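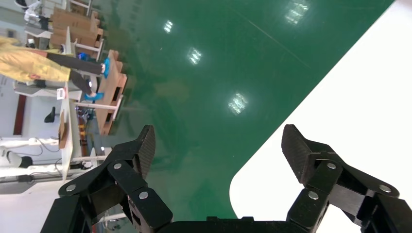
The Atent two-finger gripper is supplied on its own or as part of the Postuna starter package, and most of the questions we get before an order are about what has to be budgeted besides the gripper itself. It is a parallel type with angled black linkage plates, and each finger ends in a textured carbon-fibre pad. The pads are the part that wears, so put a spare set on the first order. Glossy surfaces need some thought as well: a polished dark green top under ceiling lights gives the wrist camera bright rectangular reflections, and if your parts will be lying on something like that you should allow for a matt mat or for moving the lights.

What is in the box

Gripper with fingers fitted
One pair of spare fingertip pads
Wrist camera bracket (camera sold separately)
Cable, 5 m
Flange plate and screws
Printed setting-up sheet

The starter package adds the wrist camera, the control box, a second cable and one day of setting up at your site. It does not include the arm. We can quote for an arm through Pereyra, who also handle delivery and lifting, or you can fit the gripper to one you already own. Send us the make and model before ordering so that the right flange plate goes in the box. Changing the plate later costs extra and adds a delivery.

Before you ask for a quote

Most of the delay between first enquiry and order comes from missing details about the job. Please have the following ready:

The heaviest and lightest thing to be picked up
The widest part, measured across the grip
What the parts rest on, and how shiny it is
Whether the lighting can be changed
How long the cable run is from the arm to the control box
Who will be allowed in the room while the arm is moving

Cable runs are often measured in a straight line on a plan and then come up short, as the cable has to go round the furniture. Measure along the route it will really take. Longer cables are made to order.

Planning the budget

The gripper is normally the smaller part of the bill. The table, the guarding, the power supply and your own staff time should all have their own lines. For a single working area we suggest keeping back enough for a second set of fingers, as a different part nearly always turns up in the first year. Fingers can be swapped with an ordinary hex key and do not need to come back to us.

Pads are sold in pairs. Orders of more than 100 pairs are priced separately and made in batches, and a firm order is needed before a batch is started. Check pads every 1,000 hours of use, or sooner if you handle rough castings. A worn pad still closes normally but small smooth parts begin to turn in the grip. Replace both sides together.

If you are buying on a yearly budget that closes in December, ask for the quote early in the autumn. We cannot hold a price across the year end, and site visits for that month are usually taken well ahead.

Delivery and returns

Stock items leave the Fustport warehouse within 5 working days. Starter packages take 37 working days from receipt of order, as the control box is built to suit the arm. Unused grippers can be returned in the original box. Flange plates and made-to-order cables cannot be returned.

Trying one first

The gripper can be tried at Fustport by appointment. Bring your own parts, including the awkward ones, and a piece of the surface they will sit on if it can be carried. Nuno Torres arranges visits and can also send the drawing of the bolt pattern.

Prices are those in force from January 25, 2019 and do not include VAT or carriage.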